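Zudlow Shoulder Boards and Cover Set for Coast Guard and Harbor Service Dress

If you have a promotion coming up, congratulations! We have been outfitting officers for their big day for 19 years now, and we still get a little thrill when an order comes in with a ceremony date on it. The Zudlow set gives you one pair of hard shoulder boards and a matching cover band, made up to your new rank and packed together in a flat box, so you won't be hunting for the other half on the morning you take your oath.

The boards are stitched in our Tullura workshop with gold wire thread on dark navy cloth, and they fasten with a screw button and a strap underneath - the old way, and still the one we like best. 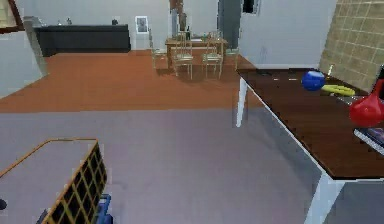
Merike Org wrote to us that hers sat flat through a very long parade and two receptions, though she found the strap stiff at first and would have liked a softer one.

We took that to heart, and every set ordered after June 5, 2020 comes with the softer Stendley strap at no extra charge. If you own the older boards and would like to switch, just send us a note with your order number and we'll mail you a pair. 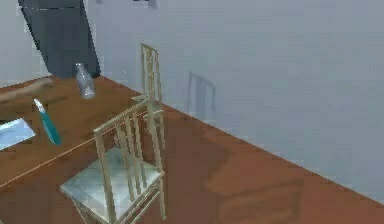 Rank changes are easy too. Send the boards back within 20 days of delivery and we will restitch them once for free, which has saved more than one officer whose orders came through a grade higher than expected (a lovely problem to have). Please allow 11 working days for new sets, and a little longer in July, when the Stankevičius thread mill closes for its summer break.

Sold as a set. Shirt and cover not included. For group orders, ask for Baltasar Cuesta.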